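Donuts on the Table: Glazing, Setting Out and Cleaning Up

Posted Tuesday, February 18, 2025

Donut weekend is my favorite weekend of the winter, and I finally have the glazing part down!

Start with cool donuts. I give mine 30 minutes on a rack, bottoms down, and then I mix the glaze. Sift the powdered sugar first (yes, every time) and add the milk a spoonful at a time until it falls off the spoon in a slow ribbon. Too thin? More sugar. Too stiff? A few drops of milk, no more.

For colors, split the glaze into small cups and use gel color on the tip of a toothpick. Blues and greens get darker as they sit, so stop a shade early. Sprinkles go on right away while the top is still sticky, but a drizzle has to wait 12 minutes or it sinks in and you get mud.

Now the fun part, setting them out! Use plates with some color of their own and keep big donuts and small ones apart, so people can grab the size they want.
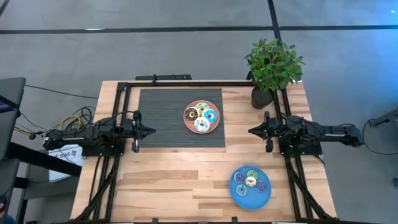 A ribbed mat is great under a plate on butcher block, and crumbs shake right out of it over the sink. If glaze does drip on the wood, let it harden, lift it with a plastic scraper and wipe with a barely damp cloth. Dry it right after. I oil my own table every November and it still looks wonderful.

Leftovers go in a single layer in a lidded box, never stacked. Next time: jelly filling without the leaks!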